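The cold underfoot: living with a stone floor

Words: Greer Nisbet

First thing you notice is the noise. Keys dropped on a hall floor at midnight, whole house awake. Dog's claws. A marble rolled by a child on, well, marble.

Carpet forgives all that. Carpet has also been coming up, up and down our street, for the last few years, rolled and dumped in skips, and what goes down in its place is hard. Tile, slate, limestone. Polished marble if the money's there, or if you've bought a house where somebody else had the money once.

I did the second. Moved in with two rugs and no slippers. By the first winter I owned three pairs.

So this is a piece about floors. Mine, a few other people's, and what it's like to walk on them every day, which the brochures skip. The brochures like an empty hall and a bowl of lemons. Where's the post? Where are the wellies?

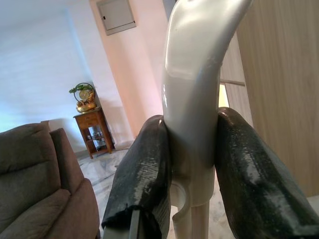 The yard at Drisau

Uvanetti has sold stone from the same yard at Drisau since before I was born. You park by the weighbridge and go in past the offcuts, and if you're me you don't get beyond the offcuts for half an hour. A slab with a seam of rust through it. Another like milk with ink dropped in.

Lakshmi Iyer runs the showroom side. Quick talker, hates the word luxury. "People come in and stroke it," she says. "With their hands. You're not going to walk on it with your hands, are you? Take your shoes off. Stand on it. Stand there five minutes and tell me you still want it in the bathroom."

I took my shoes off. May, a warm day, and my feet ached by minute three.

She says the hall is the place people get wrong. Too shiny, too pale, and then the front door opens straight on to it and in comes the street. Grit is the enemy. A polished surface is soft stuff compared with sand, and sand is what you've got in the tread of your trainers. Every step a bit of sandpaper. A honed finish hides it better, she reckons, and so does a mat twice as long as the one you had in mind. Four good steps of mat before you reach the stone. Hardly anyone wants to hear it. They've just payed for the stone, they don't want to cover it up.

Cost? Depends who's laying it. My neighbour had 500 pounds quoted for a small porch and 942 from the next man, same porch, same tile. She went with the dearer one, he turned up on time. Lakshmi wouldn't comment, other than to say always ask what's going underneath. A bad screed will crack a good slab and you'll be looking at that crack for twenty years.
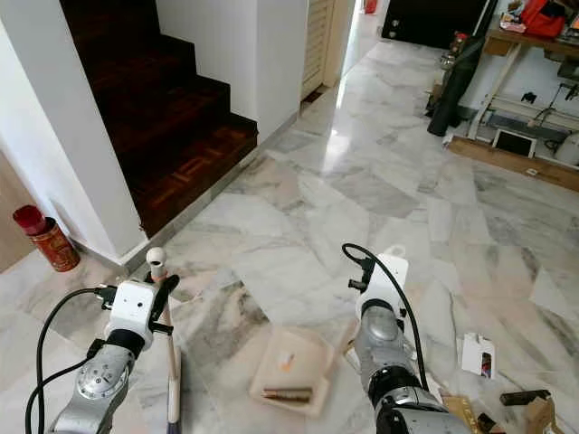 This page was last changed on 25 Jun 2018

Sweep, then stop

Now the cleaning. Everybody's got a method. My aunt swore by milk. Do not use milk.

And no vinegar, no lemon, none of that. Marble and limestone don't get on with acid, it eats the shine and leaves a dull ring, and you can't wipe a ring off because it isn't on the floor, it's in it. I have one by the stairs the size of a saucer. Half a glass of white wine, New Year, left till morning.

What does work is boring. Soft broom, every day if you can face it, get the grit off. Then a damp mop, damp and no more, with something mild in the bucket. I use Stusesach, a stone soap that smells of nothing much, a capful to the bucket. Greasier bits by the kitchen door get gone over twice. Then a dry cloth, if there's time, and there isn't.
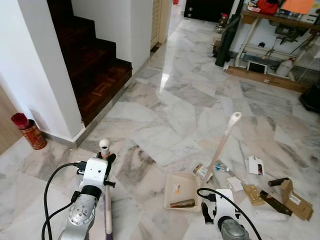 Too much soap is the usual sin. It dries to a film, the film catches dirt, the floor looks worse, so on goes more soap. Lakshmi gets calls about this weekly. She tells them plain warm water, a week of it, then ring back. They mostly don't ring back.

Chips and cracks are another matter. There's a filler, Cifuentes, comes in little tubs you tint yourself, and I've had one good result with it and one that looks like chewing gum. Go paler than you think. It dries darker. Should of tested it in the cupboard first.

Is it worth it, though

Depends on the day. August, yes. Lying flat on the hall floor in August with the back door open is the best thing about the house, cat one end and me the other. February, ask me again.

Underfloor heating helps, if you're digging up anyway. Otherwise rugs. Proper underlay beneath them or they'll have you over – my brother went the full length of the hall on a runner, holding a tray. Wool is kinder to a polished floor than jute, and a rubber backing can stain pale stone, so look at what's on the back before you lay it. 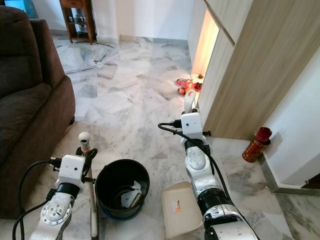
And get used to the sound. That took me longest. You learn who's coming by their walk, you start putting keys down gently. Felt pads on every chair leg, new ones twice a year, they fall off and turn up under the fridge. Books help, curtains help. A coat rack full of coats is as good as anything for killing an echo and you need one regardless.

I asked Lakshmi what she has at home. Long pause.

"Carpet," she said. "Upstairs. Cork in the kitchen. I stand on stone all day, my knees have had enough."

Uvanetti's yard at Drisau is open weekdays and Saturday mornings. Offcuts are by the gate, cash only, bring a blanket for the boot.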